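# Cemelholm Window and Tile Register

Search the register Search Advanced Clear
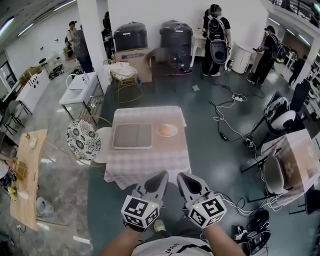

**Category: Stained glass and architectural ceramics**

## What is in this repository

A register of stained glass windows, tiled panels and painted ceramic work in churches, chapels and public buildings in and near Cemelholm. It is made up of one main table, two smaller tables and a folder of transcribed notes. The data was gathered by visiting the buildings and by reading parish papers, faculty applications and the surviving order books of the Grundico workshop, which made much of the glass.

The register covers 87 works in 42 buildings. A work is counted once, however many lights or panels it has. A three-light east window with tracery is one work. A pair of windows given by the same donor but placed on opposite sides of a nave is two.

Most of the works date from the period between the opening of the Grundico workshop and its closure. Older glass is included only where a later firm moved it, releaded it or set it into a new window. Plain quarries and patterned border glass are left out unless they carry an inscription.

## Files

`works.csv` - one row for each work. Start with this one.

`buildings.csv` - one row for each building, including those which have closed or changed use.

`makers.csv` - firms, designers and glass painters, with the different spellings found in the sources.

`notes/` - plain text transcriptions of order book entries, dedication plates and letters, named by work number.

`CHANGES.txt` - corrections to earlier versions.

All tables are UTF-8 with commas between fields and a header row. Text fields that contain commas are in double quotes. If you open `makers.csv` in a spreadsheet, check that the accents in Győri have come through. In several programs the long accent turns into a question mark, and once saved like that it can't be recovered from the file.

## Fields in works.csv

- `work_id` - a number with a letter prefix, G for glass, T for tile and C for other ceramic work. Numbers are never reused. Gaps are entries that were withdrawn.
- `building_id` - links to `buildings.csv`.
- `position` - where the work is now, written in words (south aisle, second from east). The standard window numbering is in `position_code` where we have been able to work it out from a plan.
- `former_position` - filled in only when a move is documented or the present setting plainly doesn't fit the work.
- `subject` - short title, using the wording of the inscription where there is one.
- `inscription` - full text, with line breaks shown by a slash. Missing letters are in square brackets. Old spellings and mistakes by the painter are kept.
- `date_text` - the date as the source gives it.
- `date_from`, `date_to` - years, for sorting. A single known year appears in both.
- `maker_id` - links to `makers.csv`.
- `attribution` - one of signed, documented, style, or unknown. See below.
- `technique` - free text, though we have tried to keep to the same few terms.
- `condition` - good, fair, poor or not seen.
- `source` - the main source for the entry. Others are in the notes folder.

An empty cell means we have no information. It should not be read as "none". This matters most for `inscription`, where some windows are partly hidden by organ cases or later screens. The word "none" is written out where we have seen the whole work and there is no lettering on it.

## Attribution

*Signed* means there is a maker's mark or name on the work itself. Grundico used a small wheatsheaf in the bottom right-hand light, though not before the workshop moved to its second premises, and not on tiles.

*Documented* means there is a paper source which names the maker and can be matched to the work. An order book entry which gives only the town and the price is not enough.

*Style* means somebody who knows the glass has suggested a maker from the look of it. The person's initials are in the source field. Please don't quote these as settled. In all, 65 works are either signed or documented. The others are style or unknown, and the unknown group is mostly single-light memorial windows in the smaller chapels.

Two questions come up often enough to set out here.

The first is the Győri problem. The name appears in the wages book as Gyori, Gyory and Jory, and it is not certain that these are all the same person. The early entries are for cutting and leading. The later ones are for painting heads and hands, at a much better rate. We have given all of them one maker number, with the spelling recorded in each entry, and have left the doubt in the notes. Anyone who would like to split them can do so by filtering on `name_as_found`.

The second is the Tanano tiles. Tanano supplied blank tiles which Grundico painted and fired, and also supplied finished panels which Grundico only fixed. The back of a tile carries the same Tanano stamp in both cases, so a stamp doesn't tell you who painted the front. Where a panel is still on the wall and its back can't be seen, Tanano is entered only if the order book says so. Where both firms had a hand in it, there are two maker numbers in the field with a semicolon between them. This is the only field where that happens.

## Technique terms

We write "painted and stained" for the ordinary method of brown enamel paint with silver stain. "Flashed" is used when a coloured layer has been etched or ground away to show the clear glass under it. "Slab" is thick, uneven glass of the kind made by blowing into a square mould. For tiles, "tube-lined" means that raised lines of slip hold the glazes apart, and "painted" means everything else.

Earlier versions also used "mosaic glass", which some visitors took to mean mosaic. It has been changed to "pot metal" throughout. There is no true mosaic in the register. The pavement at the former Wesleyan chapel was looked at and is encaustic tile.

## How the visits were done

Most buildings were visited twice, once in the morning and once in the afternoon, as glass on the north side often can't be read properly in the same light as the south. Lettering was copied on site and checked again from binoculars or a ladder, depending on height. Measurements are of the glass between the stone, to the nearest centimetre, and are given only for works that could be reached. Heights taken from the floor with a laser measure are marked `L` in the notes.

Condition is a general impression by people who are not conservators. "Poor" was used for bulging leads, slipped pieces, or paint loss that makes the subject hard to follow. It should not be used to plan repairs or to compare one building's upkeep with another's.

The hospital chapel windows are down as "not seen". They are boxed in for storage, and those entries rest on the order book and a printed dedication service.

## Known gaps and errors

- The order books have a volume missing. The gap falls in the busiest years, so works from that time are more likely to be marked style or unknown.
- Prices in the notes are as written. Some include fixing and carriage and some don't, and the clerk rarely says which.
- Private houses are not covered. We know of several Grundico stair windows and at least one tiled porch, but have no permission to list them.
- Dates taken from memorial inscriptions are often the date of death. The window may have gone in years later. Where only the death date is known, `date_to` is left empty.
- The position codes for the cruciform churches were done by two different people and may not agree about the transepts - if yours looks wrong it may well be.
- G31 and G32 were swapped in the first version. They are now the right way round, but older printed lists still have them the other way.

## Using the data

You may copy, reuse and adapt the tables for any purpose if you say where they came from. The transcriptions in `notes/` may be quoted, but please give the work number so that a reader can find the full text. No photographs of the windows are supplied with the register, and requests for them should go to the building concerned.

Suggested wording: Cemelholm Window and Tile Register, edited by Siamak Talebi, followed by the version given at the top of `CHANGES.txt`.

Several of the buildings are locked except for services. An entry here doesn't mean that a building is open to visitors. Closed buildings have `access` set to `closed` in `buildings.csv`, and the present owners have asked not to be contacted about viewing.

## Corrections

Send corrections with the work number, the field, the present wording and the wording you think it should have. A source helps, even if it is only "read from the window". For new works we need at least the building, the position and the subject. Corrections are gathered up and put in together, normally in November, and the work numbers affected are listed in `CHANGES.txt`.

We would be especially glad to hear of any other papers with the Győri name in them, and of loose Tanano tiles where the back and the front can both be seen.

Last updated: November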